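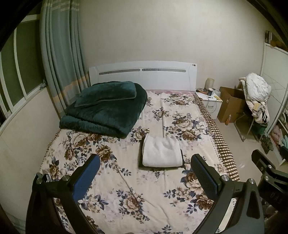 Thursday, flood allowance work, Bodirberg frontage

Picked up the drainage run where we left it. Question from the planning side is whether the new build rules want the higher rainfall uplift on the small infill plots as well, or only on the main site at Hurklow. Wording of the draft says "all new habitable floor area". Taking that at face value until told otherwise.

Reran the Bridow catchment with the 20 per cent uplift on peak intensity. Contributing area unchanged at 1742 square metres. Old run had the car park as half permeable. I have set it to fully sealed, as the blocks laid there are silted and the last infiltration test gave next to nothing. That alone moves the answer more than the uplift does, so the two changes must be reported separately. Did not do this the first time and had to go back.

Storage needed, in litres:
Old rainfall, half permeable: 585
New rainfall, half permeable: not kept, file overwritten, rerun
New rainfall, fully sealed: 1152

These are for the rear plot tank only. Do not quote them for the whole frontage. The main tank is sized on the longer storm and is not sensitive to any of this.

Outfall. The model assumes free discharge to the ditch. At high tide the flap will be shut for nearly three hours and there is no free discharge at all. Tried a crude version with the outlet closed for the middle of the storm. Tank overtops. Did not trust the timing, as I had lined up the peak rain with the peak tide, and the draft rule does not say whether joint events are to be treated that way. Have asked. If they are, the rear tank is too small by a good margin and the floor level wants looking at again before anyone orders anything.

Floor levels. Drawings from the Onsri scheme use the old datum for sea level rise. Ours use the new one. Someone has copied the Onsri threshold detail onto our sheet without changing the level note. Marked up in red and left on the plan chest. Check the ramp gradient once it is corrected - raising the threshold probably pushes it over the limit and the landing is already tight.

Gauge at Hurklow dropped out again overnight, 02:00 until some time before 06:00. Battery reads fine on the bench. Suspect the connector, green on two pins. Cleaned it, greased it, put it back. Gap in the record left as a gap, not filled.

To do:
Rerun the missing case and save it under its own name
Shift tide against rain in one-hour steps, plot tank level
Ask for the draft rule's definition of "habitable" in writing
Spare connector for the gauge
Soakaway test on the rear plot, once the ground has drained down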